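How to sort and fold a pile of clothes on the bed

Clearing a pile of clean clothes goes faster if you do it on the bed and work in one direction. The steps below are for a mixed pile: jeans, dark tops, light tops, and a few things still on hangers. 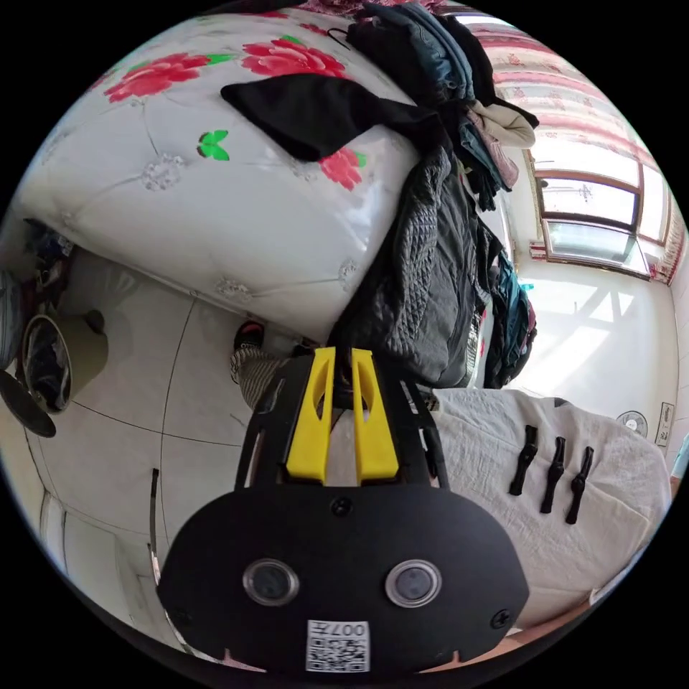
Set aside 30 minutes for a full pile. You need a flat surface, the hangers you already own, and somewhere to put the finished stacks.

Before you start

Smooth the bedding first. A quilted cover is fine to fold on, but a slick one lets stacks slide, so keep each stack low. If the bedding is rolled up or folded back, push it toward the wall and use the top of it for things you haven't sorted yet.

Step 1. Pull out the hangers

Go through the pile and take out anything with a hanger in it. Hooks catch on knits and pull threads. Hang those pieces up right away, on a rail or the back of a door, and put the loose hangers together in one place.

Step 2. Sort by fabric weight

Make one group for denim and other heavy cloth, one for T-shirts and thin tops, and one for anything that wrinkles easily. Don't sort by owner yet. Folding the same type of item over and over is quicker, and you can split the stacks at the end.

Step 3. Fold the denim

Lay the jeans flat, fold one leg over the other, and tuck in the point at the seat so the edge is straight. Fold the hem up to just below the waistband, then fold in thirds. Jeans go at the bottom of any stack.

Step 4. Fold the tops

Place the top face down. Fold each side in to the middle of the shoulder, lay the sleeves flat along the back, and fold up from the hem – twice for short tops, 3 times for long ones. Dark tops pick up lint from pale fabrics, so keep them in their own stack. Shake black ones out before folding and run a lint roller over the front.

Step 5. Deal with the slippery things

Thin scarves and satin tops won't hold a square fold. Roll them loosely and stand them in a drawer, or hang them. Delia Pop, who wrote our drawer guide, folds hers around a piece of tissue paper.

Step 6. Put everything away

Carry the heavy stacks first. Load drawers with the folded edge facing up so you can see each item. If a drawer won't close, take out the bulkiest piece and hang it.

If you run out of time

Leave the sorted groups as they are and move them to a chair, heavy items underneath. Hang anything that wrinkles before you stop. The rest can wait until the next day.

Questions about dresser sizes and drawer dividers are covered in the Herenlow storage pages. The guide to folding fitted sheets is listed there too.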